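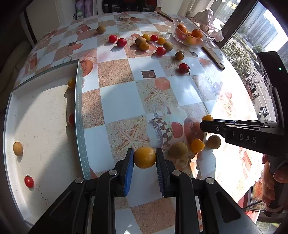
4.2 Estimating finger opening under strong sunlight

Figure 3. A cherry tomato held between the blue padded fingers of one hand-held gripper, with the second gripper at the right. Sunlight reflects strongly off the checkered tablecloth.

We come now to the part of the software that gave us the most trouble and, we must admit, the most pleasure. The policy described in Section 3 needs to know at every time step how far apart the two fingers are, and our first version worked this out from the wrist image alone, by finding the coloured pads and measuring the gap between them. On a dull morning it did this very nicely indeed. In bright sun, on a glossy cloth like the one in Figure 3, the glare would sometimes swallow the inner edge of a pad, and the estimate would jump open for a few time steps although the fruit was still firmly held.

Our remedy, which grew out of a long and friendly argument between Okoro and Toivonen, is a small filter that we call Stenlow. It keeps a running belief about the opening and asks of each new measurement whether the fingers could really have moved so far in the time allowed. A measurement that fails this test is given very little weight, and the filter leans on its last 5 accepted values until the pads are clearly seen again. Small round fruit is a demanding case for it, as a cherry tomato leaves only a narrow gap and a small error in the opening can look to the policy just like a dropped item.

We tuned the filter on 200 recordings set aside for the purpose and then left it alone for the remaining 2,738. Each hand has its own copy, and the two copies share nothing except the clock. We did try letting them share an estimate of the glare as well, at Bozkurt's suggestion, but the two wrist views differ so much that one hand was forever being warned about a reflection only the other could see. The planner in Section 4.3 takes the filtered opening of both hands as its input.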